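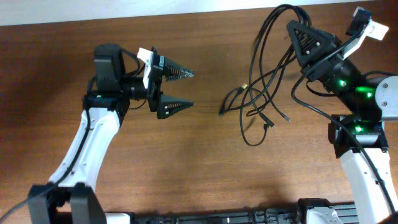 Qui sommes-nous ?

Par Abenezer Demissie — avril
Temps de lecture : 2 min

Bonjour, moi c'est Abenezer, et si vous êtes arrivés jusqu'ici, c'est sans doute que vous cherchez une table. Ça tombe bien, chez Tusau on ne fait que ça ! Des tables en bois, avec des plateaux aux teintes chaudes, brun rouge, le genre où le veinage se remarque avant tout le reste. J'ai toujours aimé ces couleurs-là (ma femme trouve que j'exagère, chez nous même le porte-manteau est assorti).

L'atelier est à Haltville, au fond de la cour de l'ancienne minoterie, porte verte, sonnette capricieuse. Si ça ne répond pas, frappez fort, la ponceuse doit tourner. J'ai démarré seul, avec un établi prêté par mon oncle et une première commande pour un café de Wullstead qui voulait une grande table d'hôtes. Je l'ai livrée avec deux semaines de retard et un pied trop court ! Ils l'ont gardée quand même, et je suis retourné caler le pied un matin avant l'ouverture. J'y bois encore mon café quand je passe.

Aujourd'hui nous sommes une petite équipe, et plus de 200 tables sont sorties d'ici : des bureaux, des tables de cuisine, quelques plans de travail pour des écoles. Le modèle que tout le monde nous demande s'appelle Feyisa, du prénom de ma grand-mère. Un plateau tout simple, des bords à peine adoucis pour les avant-bras, pas de tiroir. On m'a souvent réclamé un tiroir. J'ai cédé une fois, je le regrette un peu.

Ce qui me plaît le plus, c'est le choix des planches. On les pose côte à côte, on les retourne, on recule de trois pas, on se dispute gentiment — et puis on recommence après le déjeuner. Pour la finition, c'est de l'huile, passée au chiffon, en couches fines. Entretien chez vous : un chiffon à peine humide, une noisette d'huile quand le bois devient terne, et pas de produit à vitres, par pitié. Les petites rayures, je les laisserais tranquilles. Si vraiment l'une d'elles vous empêche de dormir, rapportez-nous le plateau et on le reponcera ensemble.

On peut visiter l'atelier le matin, sur simple coup de fil. Prévoyez des chaussures qui ne craignent pas la sciure et, si vous en avez, les mesures de votre pièce (celles de la porte d'entrée aussi, croyez-moi). Pour une commande sur mesure, je réponds moi-même aux messages, en général le soir, une fois les machines éteintes.

À bientôt à Haltville !

20 partages · 2 commentaires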